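Two grippers, one board full of hooks

I've been wanting to write this one up since July, when the second gripper finally showed up and I could stop comparing it to the first one from memory. My memory had been very generous to the first one.

Quick background for anyone new. I have a small arm clamped to a bench in my spare room and I use it to find out how badly a robot can do household things. Last spring it was drawers. This time it's hanging stuff on hooks and taking it off again: key rings, wire rings, anything with a hole in it. I love this task. A person does it without looking, and a robot has to get a skinny piece of metal over another skinny piece of metal with a tolerance of a couple of millimeters, and both of them swing.

The two contenders are the Wallin two-finger, which I've had for ages, and the Cakon, which has narrower fingers and a longer stroke. Both bolt to the same wrist plate, so swapping takes me as long as a cup of coffee (I have stripped one screw so far, and yes, it was the one at the back). The controller is an Ikisen box and I left its settings alone between grippers apart from the force limit. The wrist camera stayed put too.

The test

A light grey board up against the wall, white adhesive hooks on it, the kind with a square base and a bent wire that flips down. I stuck the bases on as diamonds because Ghazala Kakakhel, who has forgotten more about grasping than I'll ever know, told me that if everything on my board was square to everything else I'd be testing my own tidiness. Fair!

Each gripper got 30 tries at picking a ring off a hook and 30 at putting it back on. A try ends when the ring is where it should be, or on the floor, or when I hit the stop button. I kept the rules simple so I wouldn't be tempted to argue with myself at eleven at night.

What the wrist camera is good for

I had a camera on a tripod for the first round of tests last winter and thought that was plenty. Then Saturnino Escobar lent me his wrist mount and I haven't gone back. From the tripod, every approach looks fine until the moment it isn't. From the wrist you see the fingertips and the hook in the same view, and you can tell a good while before contact that you're drifting toward the collar instead of the wire.

The catch is that the fingers hide things, and they tend to hide exactly the bit you care about. With the fingers closed and the tips just under a hook's collar, most of that hook's wire is gone from view, while the hooks on either side are lovely and clear. I spent an entire evening tuning an approach before I understood that the software was locking onto the neighbor because the neighbor was the only one it could see properly.

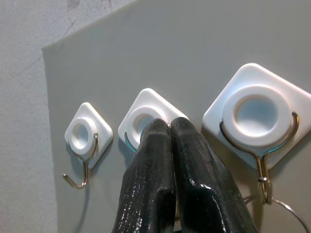
Round one: taking rings off

The Wallin did better than I expected. Its fingertips are wide, and wide is forgiving when the ring is hanging at an odd angle. It would close on the ring, wobble a bit, lift, and off it came. Where it struggled was room. If the ring hung close to the base plate the tips bumped the plastic first, and on a few tries it pushed the whole hook sideways. Adhesive hooks do not enjoy that.

The Cakon slid in behind the ring beautifully. I grinned like a kid the first time. It did need the force limit raised, since at my usual setting the ring rotated in the grasp and slipped out on the lift. Once I'd sorted that, it cleared ring after ring, and the misses were nearly all my calibration being off after lunch when the sun comes round and the shadows on the board get long.

Round two: putting them back

So much harder. Taking a ring off, you can be sloppy and let gravity finish the job. Putting one back, you have to know where the bottom of the ring is, and it's swinging, and you're holding it by the top.

What helped most was stopping. I put in a two-second pause before the final move and the swing mostly died down. Ramiro Montes suggested going in from below and rotating the wrist at the last moment so the ring tips over the end of the wire, and that was the single best idea anyone gave me on this project. With both tricks in place the Cakon became a joy to watch. The Wallin improved as well, though those wide tips still want to touch everything on the way in.

Across both grippers I logged 67 clean runs before I changed the approach path and 175 after it, counting all the extra ones I did because I was having fun. I wouldn't read too much into those numbers, because I was also getting better at setting up.

Which one is staying on the arm

The Cakon, for now. For drawers and mugs and other chunky things I'd put the Wallin straight back on, and I probably will in the fall. If you only own wide fingers, try them with a rubbery tip cover before spending money. Covers made more of a difference than I'd guessed, and they're cheap to ruin.

Two things I'd still like to sort out. One is lighting, which I've been putting off. The other is the neighbor problem. At the moment I tell the software which hook by hand before every run, and that feels like cheating. Encarnación Collado has a trick where the arm takes a look from farther back first, saves where every hook is, and then ignores anything new it thinks it sees up close. I'm going to try that next, and I'll post the settings file once it has worked more than once in a row.

If you've done ring-on-hook with a suction cup or something equally odd, please leave a comment!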